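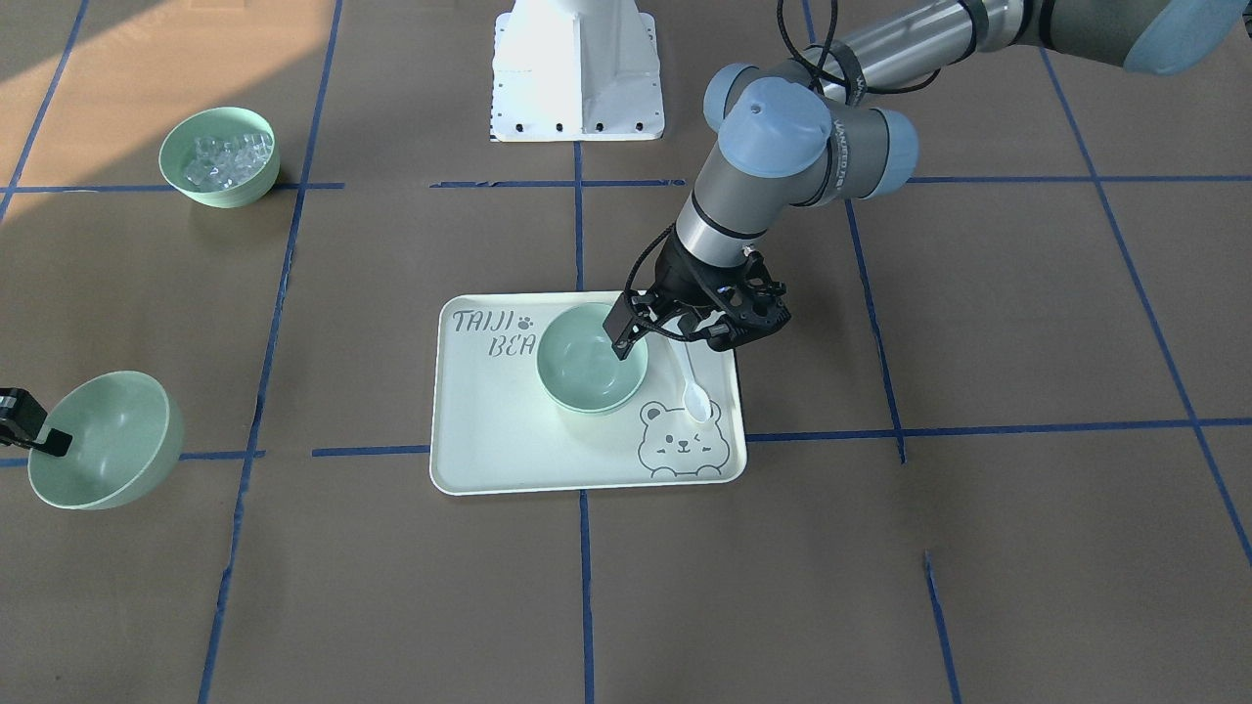

Mint-green bowls, a tray with a winking bear, and a bowl of ice cubes in the sun.

I had meant to stay for an hour and ended up staying for most of the afternoon, which I'm told is what happens to everybody who comes to see the woman behind Vinia. She runs her little summer table out of a bright front room, serving cold noodles, cold fruit and shaved ice to whoever has booked a seat, and she asked me at the start not to print her name. "Just say Vinia," she told me, pulling out a chair. "It's what the neighbors call me anyway, and I've stopped correcting them!"

We talked first about the bowls, as I had been admiring the color. They come in several sizes, all in the same soft mint green, and she bought the first of them in December, when cold desserts were the last thing on anyone's mind. "I saw them in the window at Thygesen and I thought, those look like July," she said. "My sister thought I had lost my head. It was snowing, and I was walking home with my arms full of ice cream bowls." She has added to them bit by bit, and there are some 100 in the cupboards now, counting the tiny ones she uses for syrup.

The tray came later. It's white, with rounded corners and a low rim, and it has a bear peeking up from the bottom edge with one eye closed. She has nicer trays, she says, including a long dark one that was a wedding present, but the children go straight for the bear and so do a good many of their grandparents. "You put a bowl down on it and people smile before they've tasted anything. I can't do that with a sauce."

Ice is the part she worries over. She likes plain clear cubes, set out in a bowl of their own so that guests can help themselves, and she brings them to the table at the very last minute. I asked whether the sunshine bothered her. "Oh, it's a nuisance, and I wouldn't give it up for anything," she said, laughing. "The light comes in and the ice looks like glass. So you lose a little. I keep another batch in the freezer, and then another one behind that."

She has opinions about stacking, too — a bowl should come to the table with a second one under it, she feels, because a cold bowl is hard on the fingers and the extra one is there if somebody wants to share. She learned this from an aunt who fed 10 people every evening in a kitchen with two chairs.

The next thing on her mind is a plum syrup, which has been through three versions and still isn't sour enough for her. I was given a spoonful of the latest and thought it was lovely. She shook her head, took back the spoon, and went to look for more plums.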